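The Week I Taught a Robot to Walk to the Bathroom

I drove to Narnham to learn how to pilot a robot, and the first thing I did was ram it into a wall. Not a real wall, thank goodness, but the thud that came through my headset sounded real enough, and I yelped loud enough that a guy two desks over took off his own headset to check on me.

"Everybody hits that wall," said Hedvika Slanina, who was sitting next to me with a bag of pretzels and the patience of a driving instructor. She runs the training room at Vendico, where people like me (well, people much better than me) spend their days steering simulated robots through simulated homes. Every run gets saved. The software then studies the runs and tries to work out how to do the job by itself, a bit like a kid who watches you tie your shoes over and over until one morning the kid just goes for it.

The house I was given is called Jugah. All their houses have names, and I never did get a straight answer on where the names come from. I had a little handheld controller in each fist. The left thumb moved the base, the right hand moved the arm, and squeezing a trigger closed the gripper. Sounds simple! But the arm doesn't move as fast as you do, so you reach, and it reaches a beat later, and by then you've already decided you got it wrong and yanked your hand back. Hedvika calls this "chasing your own tail" and she says it takes most people a couple of days to quit doing it.

My first job was dull on paper: cross a room with a wood floor, keep off the tiled walls and go up to the tall cream cabinet at the back. I did it in what felt like an hour. The trick, which I got on maybe my ninth try, is to pick a spot on the floor well ahead of you and ignore the gripper completely, even though it's hanging right there in your view, begging to be looked at.
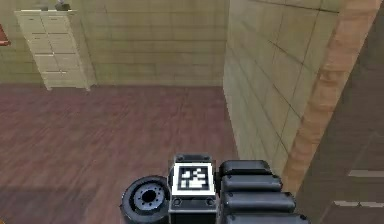 Yasuo Sakamoto thinks I'm making too much of the controllers. He wrote to me after I posted a few notes from my first day, and his point was that you learn more about a task with your hands on the actual arm, pushing it through the motion and feeling where it fights you. A screen can't give you that, he said, and a robot taught only by people staring at screens is going to grab a mug the way a person in oven mitts would. He'd take one good hour of hand guiding over a whole day of remote driving.

I read that out loud in the training room and started a fight, a friendly one. Hedvika half agrees with him. Vendico does have a hand-guiding setup down the hall, an arm bolted to a bench that goes limp when you hold a button, and she let me have a turn after lunch. Oh, it's lovely. You take it by the wrist as if you were teaching somebody to waltz, and you feel it when a joint gets close to the end of its range. I had it stacking cups in minutes. (Plastic cups. They've met me.)

But you can't waltz an arm through a whole house, and that was her side of the argument. The bench arm knows a bench. My Jugah runs had corners in them, and doorways, and long stretches where nothing happens except that you have to keep going straight. Up to 200 runs get saved in the room on a good day, she told me, and the boring stretches count as much as the clever grabs.

"People show off," she said. "They take a corner fast because it feels good. Then the robot takes it fast too, and it's not as good at it as they are."

So I spent my second morning learning to be dull. The task was called "approach the sink," and it was number 547 on a list so long that I stopped scrolling. You start well back from the bathroom end of the house, you go down the floor, and you finish facing the sink, close enough to reach the faucet. No grabbing at all. I'd been so busy worrying about my gripper hand that I felt a bit insulted.

I scraped the wall again. Then I stopped short. Then I had a really beautiful run, smooth as butter, and parked myself proudly in front of the toilet.

"Wrong one," said Hedvika, crunching a pretzel.

The two of them are lined up on the same back wall, and from far away they're tiny, so if you drift even a little at the start you're pointed at the wrong fixture by the time you arrive. Her fix was to slow way down before setting off, line up on the faucet (it's dark, so it shows up nicely against the beige) and only then push the stick. I also had to stop peeking at the blue thing by the right-hand wall. I never figured out what it was. A towel? A brush? Your eye goes to it, your thumb follows your eye, and off you go.
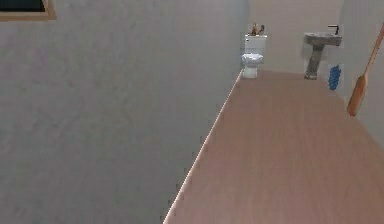

Hedvika Slanina
Training Room Lead, Vendico, and author of this month's feature "Wrong One"I've been asked to add my side, so I will, and I'll start by saying that our visitor was a better pilot than all of the above lets on. Eighty-one runs over two days, and I kept 165 minutes of it for the training set, wall scrapes and all. I like the scrapes! If a robot only ever sees perfect driving, it has no idea what to do when it ends up crooked, and it will end up crooked. A run where somebody drifts, notices, backs off and lines up again is worth a lot to me, provided they do it calmly.

What I throw out is panic. You can spot it right away in the stick data, all those little left-right-left jabs, and the software will copy every one of them if you let it. I had a batch last September that taught our test model to shiver in doorways. It took me weeks to find the runs that did it, and two of them were mine.

As for Yasuo, I wrote back to him, and he's coming over to use the bench arm. I'd like to pair the two ways of teaching: remote driving to get across the house, hand guiding for the last bit where you touch something. We have a program called Torkon that is supposed to stitch those together. So far it does the driving part well and then stands there with its arm half up, like someone who walked into the kitchen and forgot why. I'm working on that one next.

If you try this yourself, turn the base speed down before you touch anything else, and take your headset off every twenty minutes. And eat something first. The pretzels are mine.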